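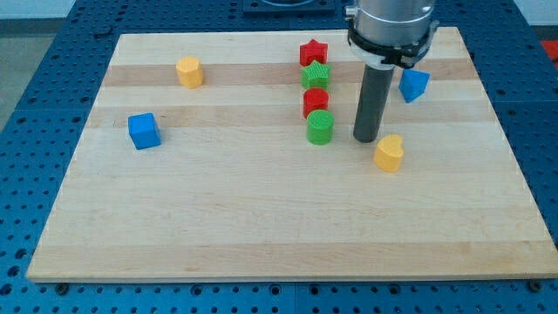 Coloured shapes on a striped wooden board

I've been meaning to write something for the newsletter about our reading group at the Tridley library, and now that August 2025 is here and half of you are away, I've finally got a quiet evening to do it.

We spent July on the history of religious prejudice in our own county, mostly the treatment of Catholic families who came to work at the Gravow mills. I grew up four streets from those mills and knew hardly any of it! My gran used to say "they kept to their end" and I never once asked what she meant. Well, their end was Danko Row, and they kept to it partly as the landlords elsewhere wouldn't have them. There are letters in the local archive that say so quite openly, in very neat handwriting, which made it worse somehow.

The book we used came out in 1984 and it shows in places (the chapter on schools is hard going, and I'll admit I skipped a bit). But the interviews at the back are wonderful. There are 44 of them, all with people who lived on the Row as children, and they talk about small things – being sent to the back of a queue, a name spelt wrong on purpose, a football side that was always full when they turned up. One woman remembered her father shaving off his accent, as she put it, before he went to ask for work. I've thought about that most days since.

We did have a bit of a disagreement over whether you can call it discrimination when there wasn't a written rule. I was firmly on the side of yes, you can. Others thought the word gets stretched too far, and we went on well past closing and had to be asked to leave.

Next up is the Fulta chapel dispute, when 157 residents signed a petition to stop a place of worship being built. I've only got to page 86, so no spoilers please. Copies are behind the front desk, just ask for the reading group box. New faces are very welcome and you needn't have finished the book – I usually haven't. Bring a mug if you want tea, we're still short of cups.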